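Subject: Re: Communal dining room: tablecloths and plates
Date: Sunday, November 28, 2021
From: House Office, Dinham
To: Dinham Residents list

Dear residents,

Thank you to all who replied to our earlier message on the dining room. It is quoted at the foot of this one for those who did not receive it. The points raised most often are answered here.

The checked tablecloth with the starfish print will stay in use. Several residents asked whether it would be withdrawn in favour of plain white. It will not, although a plain cloth may be requested for private bookings by writing to this office at least 7 days beforehand. Please quote booking code 2549 in the subject line so that the message reaches the correct folder.

The pink plates will also be kept. They have a raised rim and a flat middle, and residents who wrote in were largely in favour of them for cake, sandwiches and other dry food. They are less suitable for anything with gravy, and the deeper Osetti dishes should be used for that purpose. Both kinds are stored in the Brornico cupboard, plates on the middle shelf and dishes below.

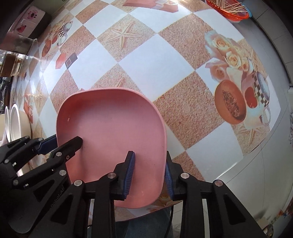 Pink plate and checked tablecloth, dining room.

One resident asked whether small marks on a plate mean that it should be thrown away. They do not. Plates should be washed by hand with a soft cloth and returned to the cupboard once dry. Chipped or cracked plates should be left on the side table by the door and must not go back on the shelf.

Tablecloths are to be shaken out of doors after each meal and folded along the existing creases. They should not be washed above 60 degrees. Spills of tea or fruit juice should be dabbed with cold water and reported to this office if a stain remains.

The request for a second cloth in the same pattern has been passed to Hegedűs, our supplier. A reply is expected in December.

Yours faithfully,

House Office
Dinham

> Dear residents,
>
> The House Office is reviewing the table linen and
> crockery in the communal dining room. The sum set
> aside for replacements this year is 700 pounds, and
> we wish to know which items residents would like to
> keep before any order is placed.
>
> Comments are invited on the tablecloths, the plates
> and the serving dishes. Cutlery was dealt with in the
> spring and is not part of this review. Please reply
> to the list or leave a note at the office.
>
> House Office
> Dinham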